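# The Water Heater in the Hall Closet

Most people in Gromdale can tell you when their roof was last done. Ask about the water heater and you get a shrug. It sits in a closet behind the vacuum cleaner, and it gets attention on the morning the shower runs cold.

Thaís Damasceno has repaired heaters in town long enough to recognize the call. It comes before 8 a.m., usually in March, when the incoming water is still cold and the tank has worked hard all winter. Often the tank can be saved. Sometimes the bottom has rusted through and there is nothing to repair.

"People ask me what they did wrong," she says. "Mostly they never drained it."

Draining a tank is a dull job. You shut off the power or gas, close the cold supply, run a hose from the valve at the bottom to a floor drain, and open a hot tap upstairs so air can get in. The first bucket tends to be cloudy. In the older streets near the Stinumov reservoir, where the water is hard, it can come out with grit like coarse sand.

The second job is the anode rod, a length of metal that corrodes so the tank doesn't. Damasceno checks it every two years in hard water and every 3 elsewhere. A worn rod looks like a wire with crumbs on it. Replacing one is cheap next to a new tank, though the old rod may need a long breaker bar and a second person to hold the heater still.

Jailson Bastos, who rents out a duplex on Hudec Street, skipped both jobs for seven years. The leak went through the floor and into the downstairs ceiling. The plaster work alone cost him $400, and he painted it himself. He now keeps a card taped to the heater with the service months written on it.

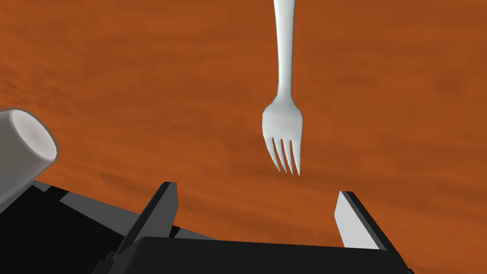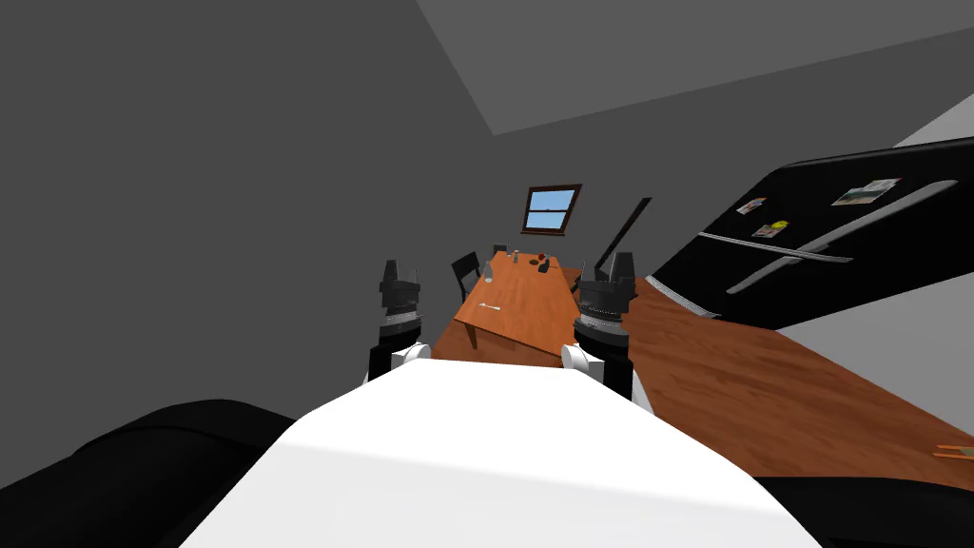
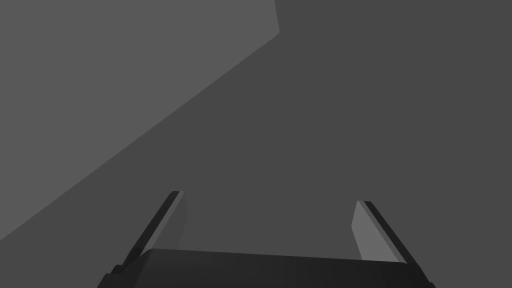
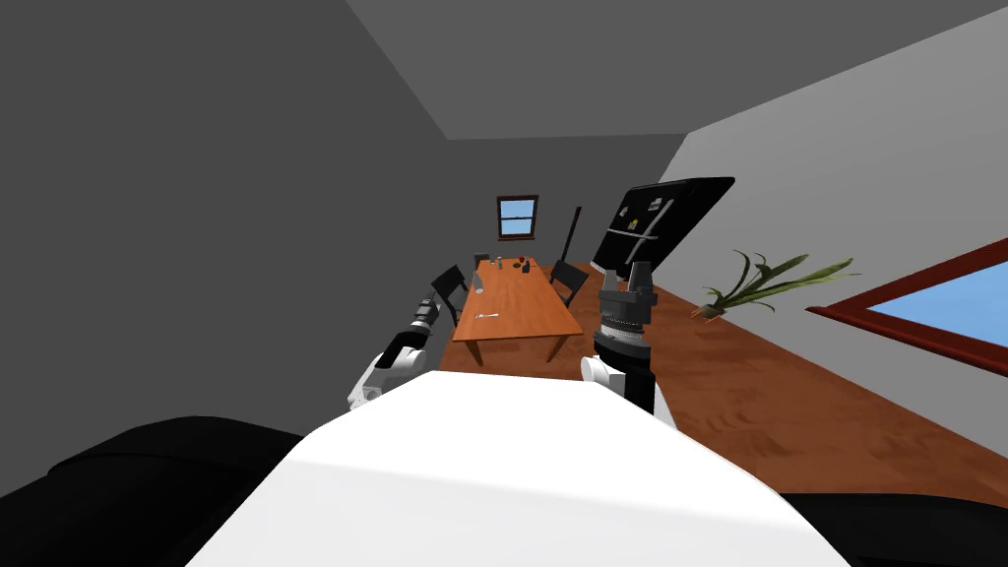

Bastos also put a drain pan under the new tank and ran its pipe to the laundry sink. Local code may call for one anyway if the heater is above a finished room, so it pays to ask before the installer arrives.

The relief valve is the part Damasceno would rather owners left alone if it has never been tested. An old valve may not close again once it's lifted. She tests it at the end of a visit, with a replacement in the truck.

Her advice on choosing a repair company is short. Get the price of the visit before anyone comes out, and ask if it counts toward the repair. Ask who pulls the permit for a new tank. And have the model number ready, which is on the label on the side, usually the side facing the wall.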